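Subject: Re: [skerulell-owners] Reservation fee and the handover date for building B

Dear all,
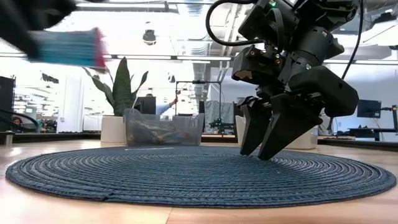

Thank you to Merja for her long message. I read it two times with the contract next to me, and I think there is a misunderstanding about the reservation fee.

Merja Ruotsalainen wrote on 28th April:

> Hello everyone,
> I spoke with the sales office at Endis again. They told me that the
> reservation fee of 3,000 euros will not be counted in the final price
> if the buyer asks for a later handover. We are buying one of the 26
> apartments in building B and we cannot move before the end of June.
> Do we lose the fee? Also they want 1,000 euros more for the parking
> space, and this was not in our first offer. Has somebody else
> received the same letter?
> Merja

Yes, we received the same letter. But please look at clause 5 of the reservation agreement. There it is written that the fee is deducted from the second payment, and I can find no word about the handover date. The part about losing the fee is only for buyers who cancel after signing the main contract. A later handover is not a cancellation, at least as I understand it. I am not a lawyer, so I sent the page to Gertraud Frei, who is helping us with our own purchase. She read it in the same way, and she recommends to ask Endis for a written answer and not to accept what is said on the telephone.

About the parking: our first offer from Yáñez, when they were still doing the sales, had the space included. The new price list has it on a separate line. If you signed before the change, your offer should be the one that counts. Please check the annex with the floor plan, because in our copy the parking number is written there by hand, with a signature – maybe yours has it also.

One other point, for those on the Alla street side. Bontu Workneh asked last month if the balconies will still get the glass panels or the metal railing. I had the site manager on the phone and he said glass on all floors, but the drawings in the shared folder still show metal from the third floor up. I asked for the new drawings and I will put them in the folder when I have them.

Nayara, you wrote that your bank wants the energy certificate before it releases the money. Ours wanted it too. We got a preliminary one from Endis after two reminders, and the bank accepted it. I can send you the text of my e-mail if it helps.

Merja, if you write to Endis, could you put me in copy? I would like to send my own letter with the same questions, so that they cannot give us two different answers.

Kind regards,
Burgi Brunner
Building B, second floor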